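Gronow chronograph: hands don't return to zero after reset
Last updated in May | 14 comments | 3 shares

Opened by: Nerys Prydderch
Handled by: Obinna Effiong, Postora service desk
Status: waiting on owner

1. What Nerys wrote

Hello all, and thank you for being so patient with my last message, which I sent half asleep! My Gronow (the Trirungate dial, serial ending 2380) keeps lovely time, but when I stop the chronograph and press reset, the long seconds hand parks itself 2 seconds past the top. The minute counter goes home perfectly well. I've tried it dial up, dial down and on my wrist, and it is always the same 2 seconds, never more.

2. What we asked her to try

Hi Nerys, what a handsome watch to have trouble with. Could you wind it fully by hand, 23 turns of the crown, then run the chronograph for a few minutes, stop it and press reset firmly, holding the pusher down for a moment before letting go? Please don't press reset while it's running, as this one isn't a flyback.
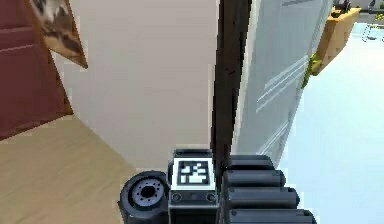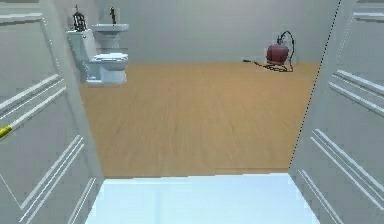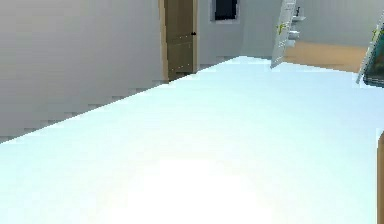 3. Result

Nerys tried it in the morning and again after supper and got the same offset both times, so a soft press isn't to blame. I'm fairly sure the hand has shifted on its post, perhaps from a knock. She does remember catching it on a car door, bless her, though she can't say whether the trouble started then.

4. Next step

The hand needs to be lifted and reset on the bench, and while the case is open we'd like to look at the hammer and the heart cam too. I've asked Heltunow to send a padded mailer to Nerys. Please leave the strap on, and put the warranty card in with it if you can find it. Ticket stays open until she confirms her mailing address.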